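Chapter 4
Rules for Recording Work in the Home

Before a robot can be trusted with somebody's clothes, a person must first show it many times how the work is done. In this chapter we look at the rules that govern this showing.
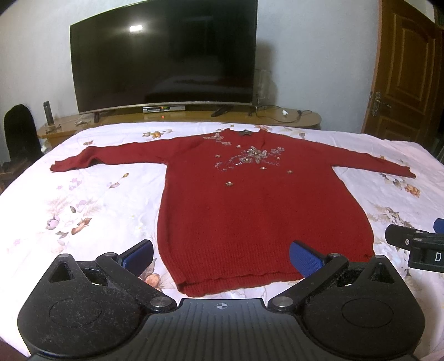
We begin with the place. A laboratory can be arranged to suit the equipment, but a home belongs to the people who live in it, and the rules for collecting demonstrations there are stricter for this reason. The operator is a guest. She asks before she moves a chair, and she does not open a drawer that is not part of the task.

The second matter is the state of the garment at the start. Tülin Gündoğdu, who wrote the first handling code used at Netine, required every item to be laid out flat before recording. Her colleagues found this too strict. Doğukan Demirtaş argued that a robot which has only met tidy clothes will fail on the first untidy one, and the code was changed in January of the following year. Today it asks for both kinds of start, and the operator must write down which kind was used.

Delicate items need their own rule. Beads, sequins and loose embroidery can catch on a finger pad, and a pulled thread is hard to repair. The Netine code says that such a garment should be gripped at a plain part, for example the hem or the cuff, and that the fingers should be fully open before they come near the cloth. If a decoration comes off, the operator stops, keeps the piece, and tells the owner the same day.

The length of a session is also limited. An operator may record for 2 hours and then must rest, even when she feels well. A tired hand closes too early, and the error is copied into the data – often without anybody noticing until the training is finished.

In section 4.1 we read the code clause by clause. Section 4.2 treats consent and the privacy of the household, and section 4.3 follows one project, Gramness, in which 3000 recordings were checked again by hand and 18 had to be removed.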